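Illton Workshop Guide – Part 7
Preparing the sheet panel and the long bracket at the steel table

7.1 Before you start

This section is for the person who prepares the parts before they go to fastening. The fastening itself is explained in section 7.4. Please read all the steps once before you touch the parts.

You will need:
– one stamped panel, Plellow pattern
– one long black bracket, plastic
– a dry cotton cloth
– a soft brush
– cut-resistant gloves, thin type

Note: The panels are delivered with a light film of oil. If your batch comes from the July delivery or later, the film is thinner and one wipe is enough.

7.2 Laying the panel

1. Wipe the steel table with the cloth. Look at it from a low angle, so that you see small chips against the reflection of the lamps. A chip under the panel will make a scratch which the customer can feel with the finger.

2. Take the panel by the two short sides and lift it from the rack. Do not pull it over the panel below.

3. Put it down flat, with the long side going from left to right and the stepped notches away from you. The group of slots must now be on your right half. If the slots are on the left, you have turned the panel and must lift it again.

4. Press lightly on each corner. The panel should not rock. If it rocks, put it in the Morelli tray with a yellow tag and take another one.

5. Brush out the channels and the small holes. The oval holes collect more dust than the round ones.

CAUTION: The edge of the notches is not deburred. Keep the gloves on until the panel is covered or back in the rack.

7.3 Trying the bracket on the panel

The bracket is long and it bends a little under its own weight, so it is easier to bring it down in two movements. First the flat end, then the raised end.

6. Check the ribs inside the bracket. A broken rib is mostly found near one of the rectangular cutouts. Run a finger along the whole length, also where it looks good.

7. Hold the bracket by its raised end, over the top edge. Let the flat end, which has the form of a tray, come down first at the lower left of the panel.

8. Leave the bracket diagonal for the moment and look through the cutouts. You should be able to see if any oil or dust is still on the metal.
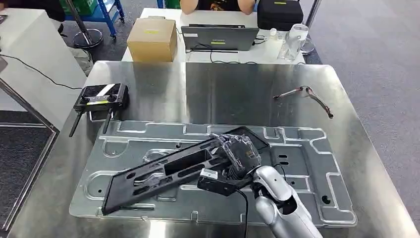

Fig. 7-2. Bracket diagonal on the panel, flat end at the left, raised end held.

9. Turn the bracket slowly until it is parallel with the long side of the panel. Keep the flat end as the turning point and do not let the raised end scrape over the ridges.

10. Lower the raised end. It should go down without force. If it stays up by more than 2 mm, lift the bracket, turn it back to the diagonal position and repeat from step 8.

Note: Do not use a mallet, also not a rubber one. The plastic becomes white where it is hit and the part must then be refused at inspection.

Note: Only the panel and the bracket may touch each other. Other things on the table should stay towards the back edge, and nothing is to be put on top of the panel to hold it down.

7.4 Fastening

Fastening is done at the next station with the Zosari clips. Carry the two parts together, one hand under the panel and one hand on the bracket. For panels longer than 79 cm, please ask a second person.

If the parts must wait, cover them with a clean cloth and leave them flat. Do not stand them on the short side – the bracket slides and the edge of the panel gets bent.

Questions about refused panels or brackets go to Guido Sorrentino, extension 70. Please have the batch label in your hand when you call.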